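Print this page | E-mail this article

3.2 How the samples were kept and shared out

It is a pleasure to be able to say that the well water study would have come to very little without the households of Kidley and Henare, who let us back into their gardens month after month and very often gave us tea as well. We took 231 samples from private wells in the two villages, beginning in June, and each one was drawn after the pump had run for 15 minutes. That wait can feel long on a wet morning, but water that has been sitting in the pipe tells you more about the pipe than about the ground.

Every sample was carried back to the Tultano field room in a cool box and split into 2 portions of 50 ml. The first went to the nitrate test and the second was kept in the dark as a spare — we were glad of the spares more than once, especially for the shallow wells along the Clason road, where the first readings were so high that we wished to repeat them before troubling the owners.

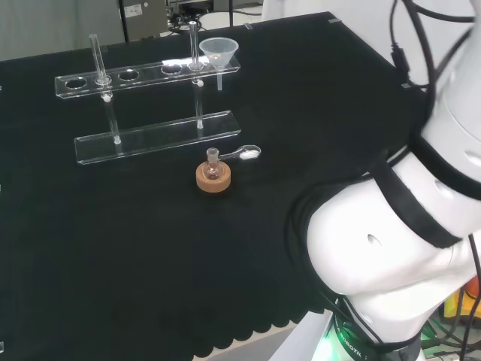 Figure 4. Clear test tube rack with five holes in a row, holding two glass tubes.

Readings from the deeper wells changed little from one visit to the next. The shallow ones were a good deal livelier, rising after heavy rain and settling again over the following weeks, and the rise was sharper in Henare, where the soil is thin and the fields run right up to the garden walls. We had rather expected the older wells to do worse than the newer ones, but age mattered less than depth, and less too than whether the well had a sound cover. We come back to the question of covers in section 4.

Related items
Rain, soil and nitrate in small catchments
Talking to well owners about test results
A short history of the Clason road wells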